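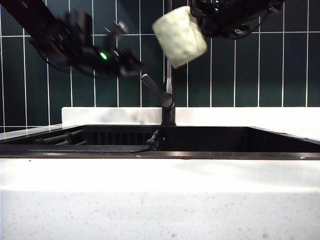 My Kitchen Sink Corner

Hey everyone, welcome to the sink page of my kitchen gallery! I get more messages about this one corner than the whole rest of the place, so it gets its own spot.

The wall
Dark green tiles, tall and skinny, stood up on end with white grout. I went through four samples before I picked this one – the color goes a little teal in places and I love that.

The faucet
Matte black, with the lever on the base. I got it from Holroyd for around $200 and I'd buy it again!

The ledge
White marble with soft gray veins, running low behind the sink. I wipe it down every night after the dishes.

Pantry shelves go up in September.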